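November 8, 2020

The equipment request for the coming year is due at the Conbridge office before the end of the month, and the greater part of today was given to it. I record the position here so that the reasoning is not lost between this draft and the next.

The request as it stands covers hand-held grippers, head-mounted devices, the printed markers that go with the grippers, and the means of moving all of it across the floor. The July plan called for 14 grippers. After reviewing how the room was used this autumn, I have reduced the figure to eight. The office was firm in its last letter that any line without a plan for its use would be returned, and I do not believe we could put 14 to work at one time with the present staff.

The quotation from Troltitz came in at 492 per gripper, with the mount and fingers included. Plorkcombe quoted 356, but their price leaves out the mount and does not mention spare parts at all. I wrote to both firms this morning. Plorkcombe was asked to state in writing what a complete unit would cost, and Troltitz was asked whether the price holds for an order of eight. Neither has replied. It is Sunday's kind of work to chase such things, and I will leave it until the mail has been opened tomorrow.

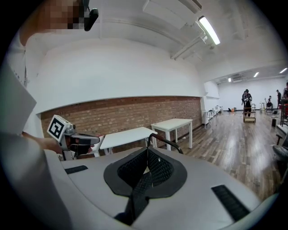 The question of furniture took longer than I had expected. The draft contained a line for new tables, carried over from July without change. I have struck it. The long room with the brick wall has white tables that serve well enough, and the money is better placed with the spare fingers. Fingers are the part most exposed to wear, and the last budget made no provision for them. When a pair had to be replaced in the summer, the cost was taken from the printing line, and the accounts office raised a query that took three letters to settle. I do not wish to repeat that correspondence.

The markers also require a line of their own. They were formerly entered under general supplies, where they could not be told apart from paper and tape. The sum is small, but a gripper with a damaged marker is of no use to the people recording with it, and an order placed late holds up everything else. I have written that a spare set should be purchased with each unit and kept in a labeled folder.

Read the Ševčík service agreement again after lunch. It runs for one year and covers repair of the grippers, with postage paid in one direction only. Damage from a fall is excluded unless the unit was in its case, a condition I find difficult to understand, as a gripper in its case is seldom dropped. The agreement may still be worth having for the loan unit they send during repairs. I have entered it as optional and marked it for discussion. If the Troltitz price should rise, it will be the first item removed.

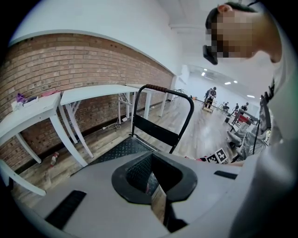
Moving and storage came last. The draft had asked for a second hand truck. I have kept the line but placed it in the lower group, together with the extra power strips and the shelving. The office prefers that small items be grouped in this way, and it will do no harm to let them choose among them. A locked cabinet for the head-mounted devices remains in the upper group. These are the most costly pieces to replace, and the insurance form asks plainly whether they are locked away at night. I would like to be able to answer yes.

I considered whether to split the order, with four grippers bought in the first half of the year and four in the second. The argument in favor is that any fault in the first group would be known before the rest were paid for. The argument against is that Troltitz offers its price for a single order only, so far as I can tell from the quotation. I have added this to my questions for them and left the paragraph open in the draft.

Still to be done:

- Obtain the full unit price from Plorkcombe
- Confirm the period for which the Troltitz quotation is valid
- Ask Ševčík to explain the exclusion for falls
- Measure the wall space for the cabinet
- Correct the totals on the second page, which still reflect the July figure of 14

The cover letter is half written. Its opening paragraph is too long and repeats what the table says. I will shorten it tomorrow and send the whole draft to Conbridge for comment before the final copy is signed.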